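Getting a White-Topped Work Table Clean Again (and Keeping It That Way!)

By Naledi Adams
February 15, 2024

I love a white work table. Screws show up against it, pencil lines show up against it, and the whole room feels brighter on a gray morning. Of course every mug ring and pen slip shows up too, and that is what most of you write to me about. So let's get into it!

Start dry. Take everything off, sweep the crumbs and filings into your hand with a soft brush, then wipe once with a dry cloth. If you go in wet first you just make a gritty paste and drag it around, and that's how a lot of tops get their fine scratches.

Next, warm water and a small squirt of dish soap. Wring the cloth out well, especially if your table has a wooden border like mine does. Water loves to sit in the seam where the wood meets the top. I run a folded paper towel along that seam afterward, every time.

Gray smudges

These are my favorite, they come off so easily! Most are rubbed-off metal or shoe-black from something you slid across. A plain white melamine sponge, damp, hardly any pressure. Try a corner first, as it can dull a glossy finish.

Brown stains

Coffee, tea, old glue, wood stain, who knows. Mix baking soda and water to a soft paste, spread it on, leave it for 15 minutes and wipe. Still there? Do it again. My old table at the Riltthorpe house needed 2 rounds on the coffee and never did give up the wood stain, and I made my peace with that.

Pen lines

Rubbing alcohol on a cotton ball, dabbed along the line and lifted. Don't scrub sideways or you'll have a wide pale blue line in place of a thin dark one (ask me how I know). Keep it well away from the wood, open a window, and keep it away from anything hot.

Scuffs

A true scuff is wear, and no cleaner will fix it. Put a cutting mat over the worst patch and carry on. A table that gets used is a happy table!

Now, keeping it clear. Cables are the big one for me. A cord lying across the top collects dust, catches your sleeve and leaves a mark where it rubs. Bring it down one side, with a clip on the underside if you can, and leave enough slack that nothing tugs.
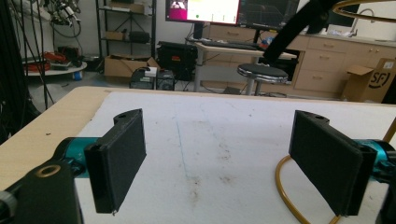

White top, wooden border, and a yellow-orange cable curving along the right side.

Get a stool with a padded seat that rolls or slides right out of the way, and do the drawers next. I gave myself 40 minutes for mine and filled a whole shoebox with dead pens and mystery keys. Countertops over drawers are terrible for gathering little odds and ends, so I keep one shallow tray there, and when it's full I have to sort it.

Cardboard boxes go up on a shelf with the label facing out. If a box is still on the floor in April, open it and find its contents a proper home. You'll be amazed how much bigger the room feels!

Send me your own stain cures, I read them all. Next time: getting old tape residue off drawer fronts.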